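4. Clearing and resetting the bench (Datlow unit, kitchen)

4.1 Everything off the shelf and onto the bench first. Plates, bowls, jars, the lot.
4.2 Plates flat, near the front. Dont stack on wet.
4.3 Plastic bowls go together, small inside large, once both are empty.

Note - glossy benchtop marks easily. Lift, don't drag.

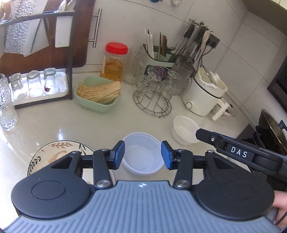
4.4 Dry noodles stay in the green basket till the pantry tub is washed. Keep them well away from the sink.
4.5 Jars: check lid is tight before you tip or carry. Red lid one especially.
4.6 Glass pitcher last, two hands, back by the tiles.

CAUTION: no hot pans straight on the benchtop. Limit is 100 degrees, use a trivet.

Chips or cracks - bin it and tell Lizelle Pillay, ext 651. Spare bowls in cupboard 14, top shelf, behind teh colander.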